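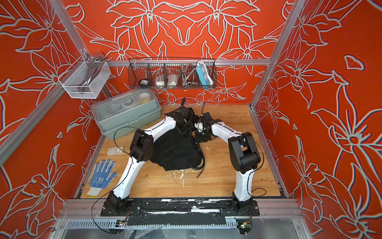
Folding notes, dark garments
April 19, 2026

Black jeans on the bench today, after the light cottons in October. Aim: settle a fold for dark denim that Sofia Pappas can copy into the Bundar sheet.

Fold A: legs together, hem to waistband, then in thirds. Stack height 23 mm at the seat, 13 mm at the hem side. Leans.
Fold B: same, but crotch point tucked in first. 2 passes each. Keeping B.

Board needs attention. White residue near the front center of the wood, and black cloth will show every bit of it. Wipe down with Flurotent before the next dark item – not the Lakmont spray, it leaves a film.

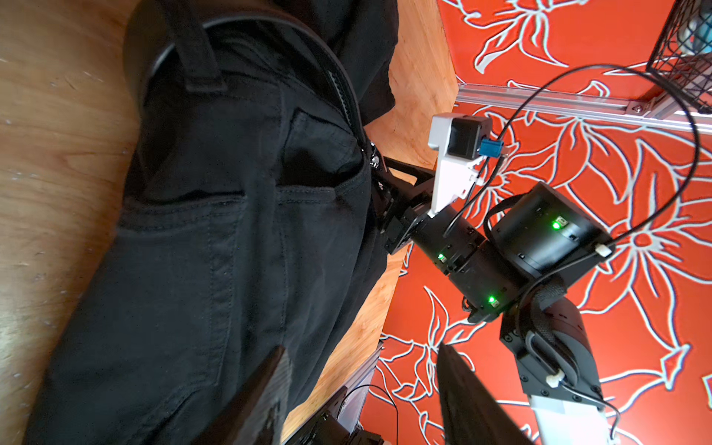
Closures are the next question for the sheet. The Tzavaras instructions say to close every zipper before folding and give no word on which way the pull should lie. On the black jeans the metal teeth run down to a small pull, and the front pocket opening sits right beside them, so the first crease has to stay clear of both. Proposed wording: zipper closed, pull flat, pocket smoothed, then fold.

To do: repeat fold B with a belt left in. Ask Sofia about hanger loops.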